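Workshop tips from the robot club

These have been collected over two years of running an after-school robotics club, first at Lodness and now in the larger room at Stostow. Most came from members. Anything that turned out to be wrong has been taken off the list.

Setting up the table

Put a cloth on it. A bare shiny top reflects the ceiling lights and small parts skid about when they are touched. An old cotton tablecloth is fine. Pull it flat and tape it underneath at the corners, and iron it first if it has been folded in a drawer since Christmas.

Mark the home position of each object with a scrap of masking tape under the cloth. You can feel the edge with a fingertip, and the cameras don't pick it up.

Wipe the table before the session, not during it. Damp patches take longer to dry than you think.

Cables

Tie each cable to the arm just before a joint and again just after, with enough slack between the ties for the joint to go through its full travel. Move the arm by hand with the power off and watch the slack before you trust it.

Snip the tails of cable ties flush with proper side cutters. Scissors leave a sharp end, and Gonçalo Brandão has the scratches to prove it.

Label both ends. Write on the tape before you wrap it.

Grippers

Clean the fingers with a barely damp cloth and let them dry. Washing-up liquid leaves a film and pens slide straight out.

If a finger works loose, check the screw for stripped threads before tightening it again. Spares are in the Zullidow tin. Put the old screw in the bin and not back in the tin.

Close the gripper slowly the first time on any new object. Set the force low and bring it up in small steps until the object lifts without slipping.

Things to pick up

Start with soft blocks or rolled socks. Move on to felt tips and pens once the group can do ten clean lifts in a row. Pens are harder than they look: they roll, and the arm has to come in square across the barrel. Lay them at a slant to the table edge for practice, so that members have to turn the wrist.

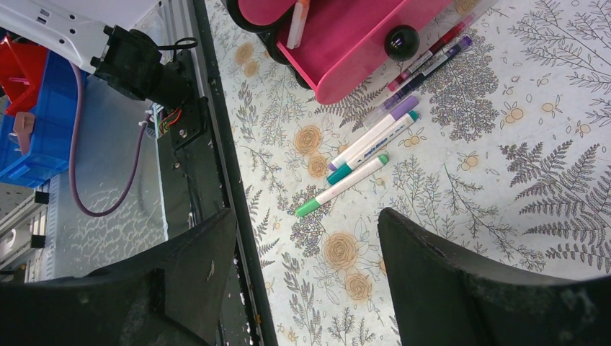
Keep caps pushed on firmly. A dried-out felt tip is still good for practice, so ask at home before buying any. Aurora Rebelo's family gave us a carrier bag full in May and we are still using them.

Toys with wheels should come last. They roll away from the finger that touches first, and beginners tend to chase them. Bring both fingers down either side, then close.

Recording practice runs

Each pair does up to 40 runs in a session. After that people get careless and the runs are not worth keeping. Our total stood at 2,175 when we last added up, and the good ones are nearly all from the first hour.

Change the layout between runs. Swap two things over, turn one round, then go again.

Write the run number in the book straight away. Américo Cardoso keeps the book and will not fill in gaps from memory.

Packing away

Park the arm before you switch it off, or it drops. Hold it under the elbow if you are not sure.

Coil cables loosely and hang them up. Batteries go in the Pacheco box with the lid shut.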